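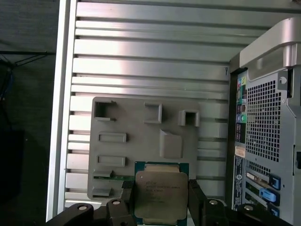
*Intel chip between the fingers, old tower standing by.*

Saturday was my first full day with the Parry gripper kit from Hasley, and I'm having a ridiculous amount of fun! It costs $234, setup took me 17 minutes, and the wrist camera view is so handy for small parts like this one. The two fingers close on a processor by its edges — which is just how I'd hold it myself. My one gripe is the manual (tiny print, no index). Asger Sveinbjörnsson wants to try it on memory sticks next.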